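Tilora Two-Speed Hair Dryer Review: Two Months of Mornings With It

By Fathima Paul

I have thick, slightly wavy hair that reaches past my shoulder blades, and I wash it every other day. My last dryer gave out in January. The cord had been cutting in and out near the handle for a while, and I finally stopped wiggling it and threw the thing away. I wanted a plain replacement that cost less than a salon blowout, and I ended up with the Tilora.

I bought it with my own money and have used it since then, mostly at home and twice on trips.

What's in the box

You get the dryer, a narrow nozzle, a diffuser, and a fabric hanging loop. There is no storage bag. The manual is a folded sheet with small print, and the English section is on the back. The nozzle clicks on firmly and can be turned while attached, which I do a lot when I switch from the left side of my head to the right. The diffuser only pushes on. It has come off in my hand a few times when I scrunched too hard.

Weight and handle

The Tilora is lighter than my old dryer and the weight sits over the handle instead of out at the front. I have a bad right shoulder, and with the old one I had to stop and rest before I got to the back of my head. I still get tired with this one, but I finish.

The buttons are on the inside of the handle, where your fingers wrap around. I hit the cool button by accident almost every day for the first week. I have since moved my grip lower and it happens less. If you have large hands you may find there isn't enough room below the buttons. My sister does, and she gave up on it halfway through.

Drying time

Two speeds and three heat levels. I use the high speed on medium heat for most of it. From towel-damp, my hair takes 29 minutes with a round brush. If I rough-dry with my fingers first and only use the brush on the front and the ends, it's quicker, but the back comes out puffy.

The high heat setting is too hot for me. I tried it on the nape, where my hair is densest, and moved it away pretty fast. People with short, coarse hair might like it. I would not point it at bleached ends.

The low speed is weak. It works for bangs and for setting a curl, and that's all I've used it for.

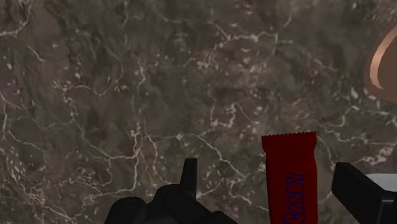

A candy bar on dark veined marble.

How it looks the next day

This was the main thing I cared about. On the medium setting with the nozzle pointed down the hair shaft, my hair comes out smooth and stays that way overnight if I sleep with it in a loose twist. By the second morning the crown is flat and the underside has started to bend again. A bit of dry shampoo takes care of the crown.

The box promises "frizz control." I can't say I see a difference between this dryer and any other decent one on that point. A rainy day does the same thing to my hair as before. What has helped is drying the roots completely before touching the lengths, a tip I got from Grażyna Rutkowska, who cuts my hair. She also told me to hold each section until it cools before letting it off the brush. It's boring and it works.

With the diffuser

I left my hair natural for a week to test this. The diffuser bowl is wide and shallow with short prongs. My waves came out soft and a little uneven, with more bend on the left. I think deeper prongs would hold the hair better. If you wear curls full time I'd look at the Numside, which has a deeper bowl that locks on. I borrowed one for a weekend. It is heavier and it costs more, but the curl was more even from root to end.

Noise

It's loud on high. The pitch is lower than my old dryer's, so it bothers me less, but I can't hear the radio over it. On low you can have a conversation.

Cleaning

The filter cover at the back twists off. Lint and hair collect there faster than I expected, and I wipe it with a dry toothbrush every couple of weeks. The cover is stiff to get back on. You have to line up two small tabs, and there's no mark on the outside to show you where they are. I added a dot of nail polish.

Travel

It doesn't fold. The cord is long and thick, good at home and a nuisance in a suitcase. I wouldn't buy it as a travel dryer.

What I'd change

The diffuser should lock on. The cool button should be somewhere else, or harder to press. I'd also like a setting between medium and high heat for the back of my head, and a bag.

Who should get it

If you blow your hair straight or smooth at home and your arms get tired, the Tilora is worth trying. It's a good everyday dryer with a good nozzle. If your hair is fine or short, a smaller and cheaper model will do the job. If it's curly, spend the extra on the Numside or look for a separate diffuser, and check that it fits before you pay for it.

I'm keeping mine. My rating is four out of five, with the missing point going to the diffuser and the button.

Comments

Huia Prendergast
Does the nozzle get hot? I burned my thumb on my last one turning it.

Fathima Paul
It does on high heat. On medium I can turn it by the rim without a problem, but I switch to cool for a few seconds first.

Wanda Witkowska
Mine came with a filter cover so tight I needed a rubber jar grip to open it. It loosened up after the third or fourth time.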